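Favura project – demonstration group
Minutes of meeting held 25th October

Present: Alistair Niven (chair), Sena Sulemana, Cường Hà, Demyd Melnychuk
Apologies: Kęstutis Vanags

1. Minutes of last meeting
Accepted with one correction. The spare leader arm is on loan to Dogbe until the end of the month, and was wrongly recorded as returned.

2. Flower and vase task
Cường reported on remote-control demonstrations of placing artificial flowers in glass vases. The target is 60 accepted demonstrations per operator. Demyd has reached his, Sena is 30 short.

Sena said the purple bunches are harder to teach than the single tulip. The leaves spread under the fingers and the operator can't tell from the wrist view how much of the bundle will be caught. She has been slowing right down for the last part of the approach. Cường asked that operators not pause once the grip is closed, as long pauses have to be trimmed by hand.

Alistair asked whether glass colour matters. Demyd thought the reflections on the tabletop might, and would like the vases swapped around between blocks. Agreed.

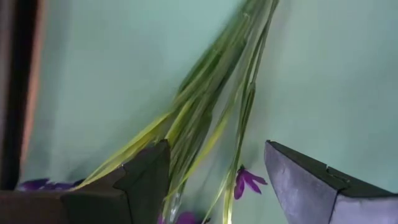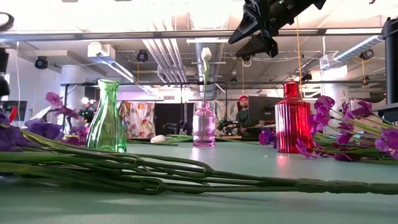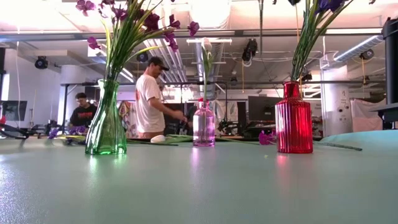
Flower and vase task: wrist view of a bundle between the fingers (first), and two views across the table.

3. Hand guiding
Demyd tried moving the arm by hand for the same task. It was quicker to learn, but the operator's sleeve kept getting into the wrist view. Sena prefers remote control for anything with long stems. Agreed to keep hand guiding for the Brultitz tray task only – to be looked at again if Susby sends the lighter handle.

4. Review of recordings
Of the 82 recordings checked since September, 2 had no wrist video and will be redone. Cường to add a check before each block.

5. Actions
Sena – finish remaining demonstrations
Demyd – write up vase order for each block
Cường – wrist video check
Alistair – ask Dogbe about the leader arm
Kęstutis – chase Susby for a delivery date

Next meeting to be set once Kęstutis is back.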